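The trouble with the left finger began in April, and by the time Aba Quaye admitted it was real she had already blamed the battery, the weather and her own tired thumb. The Turnik was a good gripper, she told everyone, and it had closed 1,249 times without complaint. Then one evening she let go of the trigger and it stayed shut for a long, slow breath before it opened – just long enough to drag a chopstick sideways and scare her half to death.

She wrote to Rulosham that same night, a great rambling letter about her mother's kitchen, and how the pink holder was the only thing on that table she trusted herself to reach for anymore.

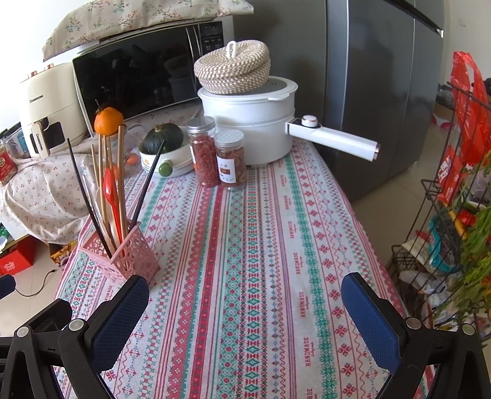
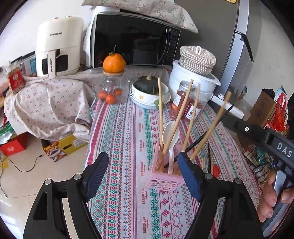
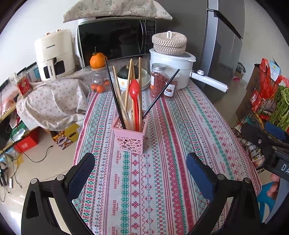

Dzifa Boateng wrote back before breakfast. A finger that opens late will one day open too late, she said, and would Aba please put the thing down and keep her other hand well away from the pads until the return spring had been looked at. She had seen the same fault at Eshun, where they had taped over it and carried on for 12 more days, and she still didn't like to talk about the thirteenth.

Aba read it twice, standing up, with the kettle going. Then she took out the battery, wrapped it in a dish towel, and went to find a screwdriver.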